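Learning to Fold From the Hand's Point of View

Cloth has long been a difficult material for robots. A box keeps its shape when it is lifted. A shirt does not, and a machine that has learned one arrangement of folds may fail at the next.

A research group at the Vollia laboratory, led by Binta Tamuno, has spent the past year on a narrow part of that problem: how a robot should choose the place to grip. The group's method, named Colard, learns from people. Demonstrators work at a table with a hand-held gripper that carries its own camera, and the recordings are used to train a policy that later runs on a robot arm. 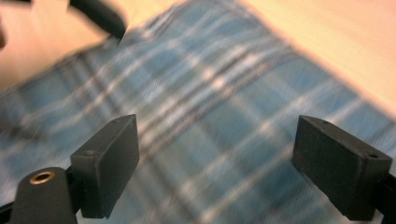
The gripper's open finger pads over a blue plaid cloth, from the tool's own camera.

Motion blur of this kind was once grounds for discarding a recording. Osaze Mohammed, who manages the group's data, argued that the approach to the cloth should be kept in full. "The decision is made on the way in," he said. "If we keep only the sharp pictures, we lose the part we want to study."

The training set now holds 2000 demonstrations, recorded by 17 people. Each recording is divided into an approach and a grasp, and the model learns the two together. It predicts a short path for the gripper and, at the same time, the point along the cloth where the pads should close.

Edges receive particular attention. A grip taken in the middle of a cloth tends to gather several layers, while a grip at the edge gives the robot something it can lift and lay flat. Demonstrators are asked to close on an edge or a rolled fold and to hold for two seconds before moving. 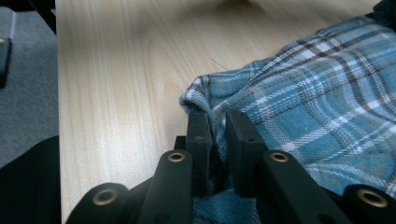 Results and Limits

In tests completed in November, the robot was given six cloths that did not appear in the training set. It found a usable edge more often when trained on full approaches than when trained on grasps alone. Thin, slippery fabrics remained difficult under both conditions.

Nnamdi Haruna, who ran the tests, is now preparing a second study on towels and sheets. The work will continue at Vollia through the spring.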